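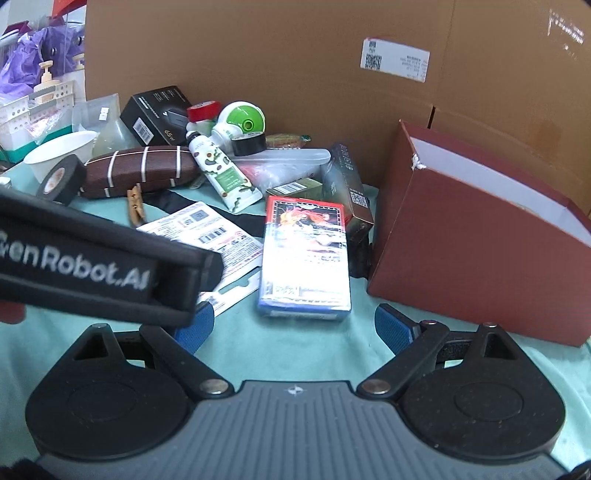

Mesa com toalha verde-menta.

Fórum da Associação de Moradores do Conjunto Trurneck
Secção: Regulamento e vida em comum
Tópico: Proposta de alteração ao horário da sala polivalente

Bushra Gilani escreveu:
Exmos. condóminos,
Venho submeter à apreciação de todos a proposta de alteração ao artigo do regulamento interno que fixa o horário de utilização da sala polivalente. O texto em vigor determina o encerramento às 21h00. A proposta prevê o encerramento às 22h30 entre outubro e março, mantendo-se o horário atual nos restantes meses. A taxa de utilização passaria a 145 euros por reserva de dia inteiro, com caução à parte.
Solicito que as observações sejam apresentadas neste tópico até ao final de dezembro, para que possam constar da convocatória da assembleia.

Kausar Hashmi escreveu:
Manifesto a minha discordância quanto ao alargamento. As frações do rés do chão do bloco B partilham parede com a sala, e o isolamento acústico previsto no orçamento da Qureshi nunca foi executado. Recordo que esse orçamento, no valor de 3887 euros, foi aprovado em assembleia e consta da ata. Enquanto a obra não for feita, entendo que o horário não deve ser alterado em nenhum mês do ano.

Rafia Gilani escreveu:
Cumpre-me esclarecer um ponto. O valor aprovado foi de 3827 euros. Os 3887 correspondem à primeira versão, que incluía a substituição da soleira da porta. Quanto ao mérito, acompanho a proposta. No inverno a sala é procurada ao fim da tarde e o encerramento às 21h00 obriga quem trabalha até tarde a desistir da reserva.

Kausar Hashmi escreveu:
Agradeço a retificação do valor. Mantenho a posição. A soleira, aliás, continua solta.

Zubaida Satti escreveu:
Proponho uma solução intermédia: 22h00, com proibição de música amplificada a partir das 20h30 e arrumação das mesas e cadeiras concluída antes do fecho. O arrastar de cadeiras é, na minha experiência de moradora do primeiro andar, mais incómodo do que as conversas. Sugiro também que se coloquem feltros nos pés das cadeiras, despesa que não carece de deliberação.
Relativamente à taxa, considero-a excessiva para reservas de duas ou três horas. Deveria existir um escalão de meio dia, e o regulamento deveria dizer expressamente a que horas começa a tarde, pois houve já duas reservas sobrepostas por essa razão.
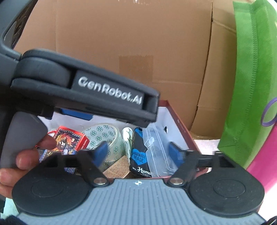

Hằng Đào escreveu:
Subscrevo a proposta de Zubaida Satti no que respeita ao escalão de meio dia, mas não quanto à música. O regulamento geral de ruído do condomínio já se aplica à sala, e uma segunda regra com hora diferente só criará dúvidas de interpretação. Pergunto ainda se o fundo de reserva, que tinha 2000 euros afetos à sala, continua disponível. Em caso afirmativo, o isolamento poderia avançar por fases, começando pela parede do bloco B.

Bushra Gilani escreveu:
Em resposta à questão anterior: a verba mantém-se afeta à sala e não foi movimentada. A execução por fases depende de novo orçamento, que será pedido à Qureshi e à Skesine. Incluirei na convocatória duas redações alternativas do artigo, uma com encerramento às 22h30 e outra às 22h00, bem como o escalão de meio dia, com a tarde a iniciar-se às 14h00.

Kausar Hashmi escreveu:
Requeiro que seja incluída uma terceira redação, que condicione qualquer alargamento à conclusão da obra.

Bushra Gilani escreveu:
Será incluída. Peço que me seja remetido o texto exato por escrito.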